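3.2 Shared sockets and standby use

Households in the Koppel survey were asked to list every appliance that stayed plugged in overnight. Of the 300 homes that returned the form, 200 had at least one extension lead or power strip in daily use, most often in the living room or beside a desk. Older flats in Pultura had fewer wall sockets per room than the newer blocks in Pluditham, and their residents relied on strips more heavily. Petrauskas and Krūmiņa found a similar split between old and new housing in their earlier work on Jostisov, although they did not record the type of strip.

We treated a strip as one unit of use when all the appliances on it were switched off together, and as several units when they were not. The distinction matters for the standby figures. A television, a speaker and a games console on one strip can all be cut off at once, but few people did this. Many said they did not want to reset a clock or wait for a router to start again.
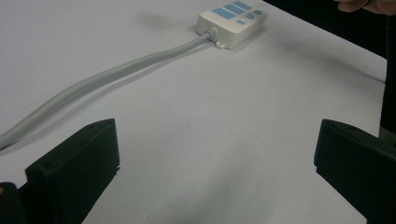
Figure 4. A white power strip with light blue panels on its top face.

Meter readings were taken at the strip for 90 days. Where a home had more than one strip, we metered the one with the most appliances on it and asked the household to leave the others as they were. Readings from homes that were empty for over a week in August were dropped -- these would have pulled the night-time average down. Gaps of under an hour were filled from the readings on either side.

Night-time use varied more between homes than between the two districts. The number of people in the home explained little of this. The age of the television explained rather more, and so did the presence of a desktop computer. Lead length was noted on the form but is not used in the analysis, as many answers were plainly guesses.
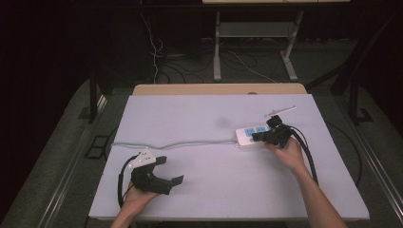 3.3 Reported and measured habits

Each household was also asked how often it switched appliances off at the socket. Those who answered "every night" did have lower readings, but the gap was smaller than their answers would suggest.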